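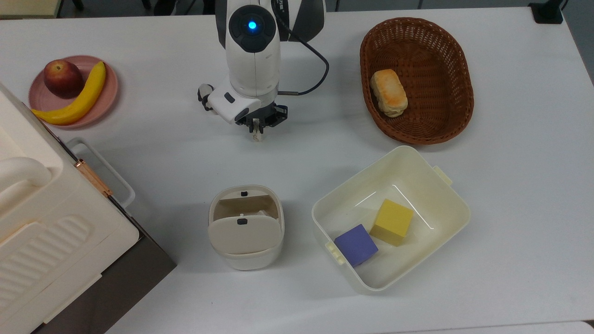

Windham Kitchen Chores, data card

June 21, 2023, by the Windham maintainers

Filed under: Datasets / Manipulation / Home

Can a robot arm tidy a breakfast table yet? Sort of, and we're excited about how much "sort of" covers now! Windham is a set of 2076 recorded episodes of one arm doing small tabletop chores: fruit onto a plate, bread into a basket, foam cubes into a container, scraps into a lidded bin.

## What's inside

Each episode is one attempt at one chore, with video, joint positions, gripper state and a short written instruction ("put the banana on the plate"). We kept the failures. There are 155 of them, tagged `fail`, and they're some of the most useful clips in the set (the bread ones especially, if you care about grip force).

## Splits

`train` and `test` are divided by table layout, so a layout you train on never shows up in testing. Please keep it that way if you report numbers.

## How far along is it?

Our baseline, Jomotik, is good at fruit. Really good! It handles a moved plate without fuss. Cubes are fine until they touch, and then it tends to grab both. Flap lids and oven doors are still hard, and small pale things on a white table are harder than we ever expected. Nothing here means a robot can run your kitchen, but putting things away after a snack feels close.

## Known problems

- 2 episodes have the wrong instruction text. Fix coming in the next release.
- Shadows shift between recordings. We left them alone.
- The Gusier loader reads gripper values upside down (open is 1, closed is 0). Flip them.

## Using it

Load with Gusier or the Nuttall scripts in `tools/`. Nuttall is slower but checks every file as it goes. New chores are very welcome, so open an issue before you record and we'll send you the naming rules.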